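4. Configurar um inquérito mensal de conjuntura

Esta secção aplica-se ao módulo Itia do Gendosier, versão de posto fixo. Parte do princípio de que a base de empresas já foi importada (secção 3) e de que o utilizador tem perfil de editor ou superior.

4.1 Criar a amostra

1. Abra o menu Inquéritos e escolha Novo inquérito mensal.
2. Indique o nome do inquérito e o mês de referência. O mês de referência é aquele a que as respostas dizem respeito, mesmo que a recolha termine já no mês seguinte.
3. No campo Universo, selecione a base de empresas. O módulo aceita até 3000 empresas por inquérito. Bases maiores têm de ser divididas por região ou por setor.
4. Em Dimensão da amostra, escreva o número pretendido. Para um índice nacional com desagregação por setor, recomendam-se 400 empresas. Para um índice regional sem desagregação, bastam umas 200.
5. Carregue em Sortear. A lista aparece no separador Amostra, por ordem de número de registo.
6. Confirme a lista e carregue em Fixar.

Nota: depois de fixada, a amostra só pode ser alterada por substituição, empresa a empresa. Um novo sorteio apaga a ligação às respostas dos meses anteriores.

Cuidado: não use a opção Repetir sorteio num inquérito em curso. O programa pede confirmação uma única vez e a operação não se anula.

4.2 Atribuir setores

Cada empresa da amostra precisa de um código de setor antes do primeiro envio. Sem código, as respostas são guardadas, mas ficam fora de todos os índices.

1. No separador Amostra, ative o filtro Sem código.
2. Abra a ficha da empresa e consulte o campo Produto principal.
3. Escolha o código na lista pendente. A lista pode ser pesquisada por palavra.
4. Grave e passe à ficha seguinte com a tecla F8.

Quando a empresa trabalha com vários materiais, conta o que representa a maior parcela das vendas do último ano completo – não o do artigo mais conhecido. Na dúvida, deixe o estado Pendente e envie a ficha ao responsável pela classificação.
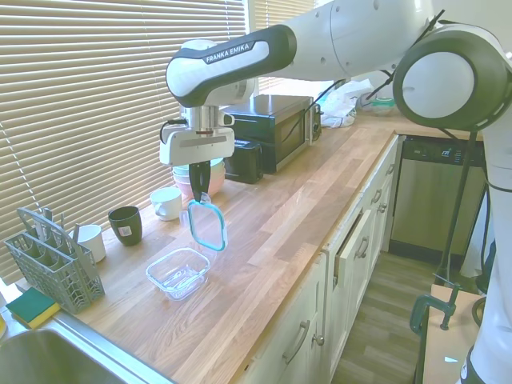 Figura 1 – Recipiente de vidro transparente e tampa com rebordo azul-petróleo.

Os grupos Vidro e Artigos de plástico são os que geram mais pedidos de correção, a par de Máquinas e Reparação de máquinas. A regra interna é da autoria de Merja Eskola e pode ser consultada em Ajuda > Classificação. Um grossista que apenas revende pertence sempre ao Comércio, seja qual for o material.

4.3 Definir as perguntas e os ponderadores

O questionário de origem traz cinco perguntas: novas encomendas, produção, emprego, prazos de entrega dos fornecedores e existências. Cada pergunta admite três respostas: subiu, manteve-se, desceu.

1. Abra o separador Questionário.
2. Desative as perguntas que não vai usar. Não as elimine.
3. No quadro Ponderadores, introduza o peso de cada pergunta. A soma tem de ser igual a 1.
4. Na pergunta sobre prazos de entrega, verifique se a caixa Inverter está marcada.
5. Carregue em Validar.

O índice de cada pergunta obtém-se somando a percentagem de respostas «subiu» a metade da percentagem de respostas «manteve-se». Um valor de 50 indica ausência de variação face ao mês anterior. Acima de 50 há expansão, abaixo há contração.

Nota: a caixa Inverter troca «subiu» por «desceu» no cálculo do índice composto. O índice individual dos prazos continua a ser publicado sem inversão, a menos que se altere a opção em Preferências. 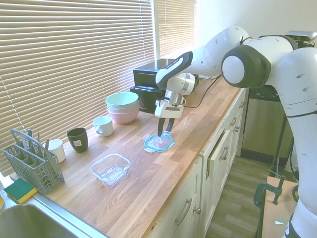 O peso de cada empresa dentro do setor é calculado a partir do número de trabalhadores, e por isso um código errado afeta dois índices ao mesmo tempo: aquele de onde a empresa saiu e aquele onde entrou. Antes de validar, abra duas ou três fichas por setor e compare o código com o produto. Um fabricante de tampas como a da Figura 2, de plástico transparente com rebordo azul-petróleo e patilhas de fecho, fica em Artigos de plástico, ainda que venda a maior parte da produção a uma vidreira. Se a mesma empresa também moldar recipientes de vidro, aplica-se a regra da maior parcela indicada em 4.2.

4.4 Ajustamento sazonal

1. No separador Séries, escolha o índice a ajustar.
2. Selecione o método. O método Savolainen vem ativo por defeito e exige pelo menos três anos completos de dados mensais.
3. Indique o calendário de feriados. Para a região de Nakby existe um calendário próprio, que tem de ser carregado à parte.
4. Carregue em Calcular e compare a série bruta com a ajustada no gráfico.

Com menos de três anos, publique apenas a série bruta e assinale-o na nota metodológica. O programa não o faz automaticamente.

Cuidado: os fatores sazonais são revistos uma vez por ano, em janeiro. Se os recalcular noutro mês, os valores já publicados mudam.

4.5 Fechar o mês

1. Confirme a taxa de resposta no painel inicial.
2. Bloqueie a recolha até às 18h00 do último dia do prazo.
3. Exporte o quadro-resumo em formato CSV.
4. Guarde a cópia de segurança antes de abrir o mês seguinte.

As respostas recebidas depois do bloqueio ficam na pasta Tardias e entram na revisão do mês seguinte. Para alterar este comportamento, ver a secção 5.2.

Partilhas: 14
Comentários: 3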